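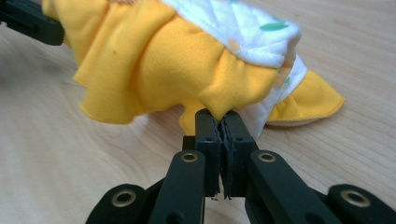

*Cloth diaper, yellow outer with a printed white lining.*

**Progress report, Katton Diaper Library — through June**

What a spring it has been! When you agreed to fund us we had a shelf, a sign-up sheet and a lot of hope. We now have 19 families borrowing full kits, and word is spreading faster than we can sew labels.

### Lending

Each kit goes out for 3 months, long enough for parents to get past the awkward first weeks and find out which style suits their baby. Your grant paid for 200 diapers plus the inserts. Most families ask for the all-in-ones first, then come back wanting the kind with separate inserts (they dry so much faster on a line in damp weather).

The newborn sizes are our one real squeeze. Babies outgrow them quickly, but they never all arrive on schedule, and in May we had parents waiting. I'd like to move some of the printing money over to newborn covers if you're happy with that.

### Washing and repairs

The repair evenings have been a joy. People bring tired elastic and leave knowing how to replace it, and a couple of the grandmothers have started teaching the rest of us. We also wrote a one-page washing guide, and questions about leaks dropped off once it went into every kit — we should have done it at the start.

### Money

We have $400 left in the supplies line. Radulović Fabrics gave us a good price on fleece, so the liners came in under budget.

### Coming up

- Second pickup point at the Prolar Street clinic, open mornings
- Washing guide in Spanish
- Exit survey for the first families returning their kits

Please come to a repair evening if you can. We'd love to show you everything!

Danica Bošković
Coordinator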